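Which Hand Should a Robot Wear?
By Danica Nikolovski

Try this before you read any more. Pick up a raisin with a pair of barbecue tongs. Now try it with your fingertips. Much easier the second time, right? Robots have the same problem, except a robot gets whatever hand we bolt on (or, in a computer, whatever hand we click on).

My job at Garkwood is trying out hands for robots. The real word for a robot hand is a gripper. This May I've been comparing 2 of them, and I get to do most of it inside a simulator, a bit like a video game where things fall, tip and bump the way they would on a real table. If I crash the arm into something, I press a button and start over. I love that button!

The first gripper is called Beva. It has wide, flat pads, like a pair of oven mitts. The second one is called Pereyra, and its fingers come together in a point, like a bird's beak. My friend Senad likes Beva. I like the beak, but I'm trying to be fair, so both of them get the same test.

The test is a board of little green blocks standing close together. The columns have numbers and the rows have letters, just like the squares in a game of battleships. So I can say "go to A3" and everybody on the team knows which block I mean.
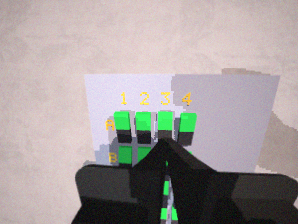

Why is a crowded board so hard?

Think about taking one book off a very full shelf. Your fingers need somewhere to go! A gripper needs room on both sides of the thing it wants, and when blocks stand in rows there are only skinny gaps. Fat fingers bump the neighbors. Thin fingers fit better, but they have less rubbing surface to hold on with, so the block can twist or slip. Engineers call that a trade-off: you get more of one good thing and give up some of another.

There's a second problem, and it's a sneaky one. When the gripper is right over the board, it hides the blocks from a camera looking past it. You've had this happen if you've ever threaded a needle and found your own hand in the way. So I look from off to the side too, where I can check how the fingers are coming down.
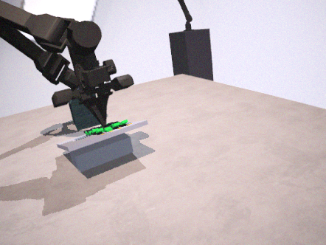
Robots at Work, Issue 91

From out there you notice the whole arm, and how much of it has to bend just so the tips can end up in one small place. If the elbow is a little bit wrong, the fingertips are wrong too. Hold your arm out straight and wiggle your shoulder a tiny bit. See how far your fingers moved?

The arm gets its orders from a controller, a program we call Alilar. It works out how far each joint should turn, checks, and works it out again, 700 times every second. When I swap one gripper for the other, I have to tell Alilar how long the new fingers are. I forgot once. The arm went down as if it still had the short ones on, and you can guess what happened to the blocks. (Button!) 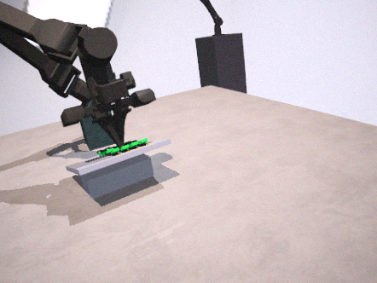
I run each gripper lots and lots of times, and I change small things in between. I might turn the board a little, or move the light so the shadows land somewhere new. One lucky grab doesn't tell me much. We're up to around 3314 tries now, and Ljubica keeps the big chart of which ones went well and which ones knocked a neighbor over.

So far the beak is better at getting into tight spots and Beva is better at hanging on. Senad wants to glue something grippy to the beak's tips and run everything again, so that's what we're doing next.

Want to do your own test? Stand some dominoes in two rows, close together, and try to lift one out of the back row. Use tongs first, then tweezers, then chopsticks if you have them. Give each tool ten turns and write down every one, even the crashes.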